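Storage and Handling of Materials: Course Notes
Unit 5: Choosing racks and shelving

Print this page | E-mail this page

Last updated: 13/04/2024

Welcome back! Racking sounds dull until you have to find one brass bar in a stack of 65, and then it becomes the best subject in the building. Start with the load, always. Write down what you store, how long it is, what it weighs and how often somebody wants it. At Fulberg the bar store held 303 lengths on a single cantilever rack, and the slow movers were all at waist height!
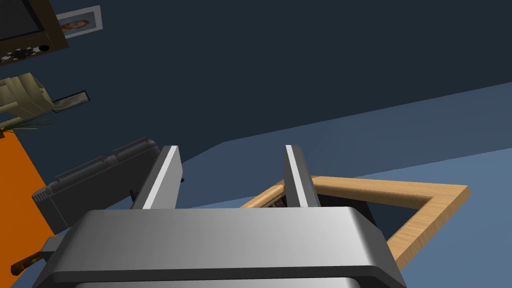
Clearance is the part I love, and it gets forgotten on nearly every first drawing. A shelf that fits the box exactly is a shelf you can't use, as hands, hooks and forks all need room on both sides of the thing they lift. Think of two parallel fingers held open with a wide gap between them: the gap takes the load, but the fingers have thickness too, and your bay must swallow the lot. Add it all up before you order uprights.

Next comes the aisle. Thaddäus Rüegg's layout for the Plorkeck warehouse is lovely to study (copy in the unit folder). He drew the longest sheet turning out of its drawer first, then put the racks around that. Try it with your own plan, on squared paper, and have fun moving things about.
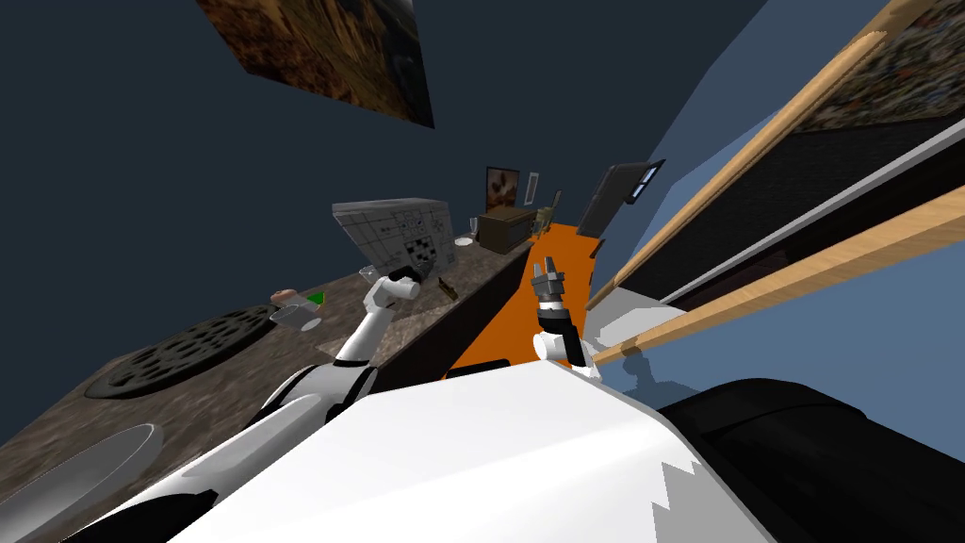
Exercise for January group

Redraw the Jafri bay with 2 roll-out drawers at the bottom and open shelves above. Mark the heaviest item and show its route to the bench. Bring sketches to Daniyal Siddiqui, messy ones welcome!

Related notes
Unit 4: Pallets and stillages
Unit 6: Labels and bin numbers
Plorport site visit: what to bring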